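Home-built gripper takes shape at Janstead workshop

Mahlet Birhane and her uncle Amanuel have spent most of October at the shared workshop in Janstead, happily fussing over a hand-held gripper they call Yilma – and anyone who stops by on a Tuesday evening is likely to be handed it for a try. The pair have spent around 500 dollars so far, much of it on black plastic and tiny screws, and they hope to put the same fingers on a robot arm by spring.
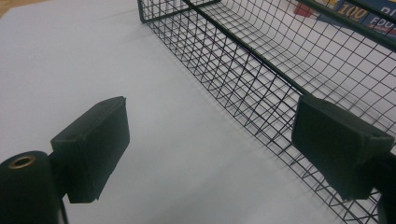

Yilma's two black finger pads, open beside a wire basket on the white tabletop.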